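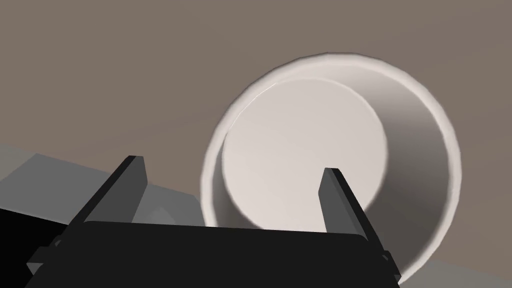
*White cup from above, gripper fingers at the bottom*

**Ticket 526: donation add-on charged twice at checkout**

Status: resolved, pending one refund
Opened by: Samuele Greco
Handled by: Þórey Riis
Product: Pludus box office, Usent payment plugin

**Reported problem**

We're selling 400 tickets for the May benefit night at Juntunen. Each buyer can tick a box to add $50 for the food bank. Several have ticked it once and been charged $100. One wrote to say she admires our confidence. The headline DJ has already posted the running total to his fans, so the number is wrong in public as well as in private.

**First reply (Þórey)**

Please send one affected order number and tell me which browser the buyer used. Don't switch the add-on off yet – I'd like to catch it misbehaving.

**Samuele, 9:40 a.m.**

Order sent. She was on her phone. I tried it on my laptop and was charged the correct amount, so I have now donated to my own event in the name of research. 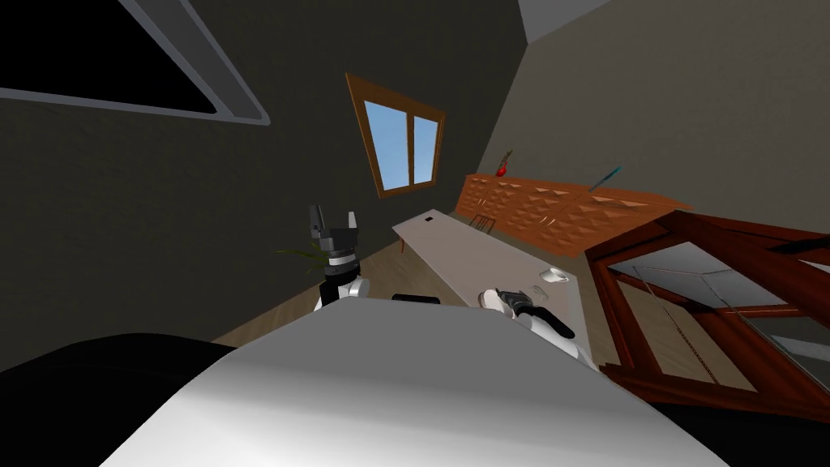
**Þórey, 11:15 a.m.**

Reproduced on a phone. The steps:

1. Pick a ticket and tick the donation box.
2. Go to payment, then go back to change the ticket type.
3. Go to payment again.

The box stays ticked, as it should, but Pludus adds a second donation line behind it. The order summary shows one line. Usent gets two and charges for both, being an obedient sort of plugin.

Clearing the cart cache made no difference. Turning off the Renulex discount module made no difference either, though the page did load faster, so make of that what you will.

**Samuele, 11:32 a.m.**

We don't offer discounts. Why do we have a discount module?

**Þórey, 11:50 a.m.**

It came with your plan. I've left it off.

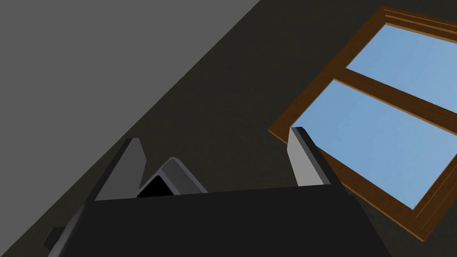 The fix is in the cart template: going back now removes the old donation line before a new one is written. I ran the steps above on a phone and a laptop and got a single $50 charge each time. While I was in there I also changed the sold-out button, which was the same red as the buy button and kept getting clicked by hopeful people. It's now a plain gray, in the family of the flat surface up there beside the window with the wooden frame. If you'd like it darker, the gripper's near-black is also available, but the label gets hard to read.

**Samuele, 2:05 p.m.**

Gray is fine. Refunds are out to everyone except the buyer with the confidence remark, who says the food bank can keep the extra. How do I mark that?

**Þórey, 2:20 p.m.**

Open her order, choose "Keep as gift," and save. Then fix the public total by hand under Event > Counter, as it won't go down by itself. My own test orders are voided. Yours wasn't a test order as far as Usent is concerned, so if you want that money back you'll have to request it like everyone else.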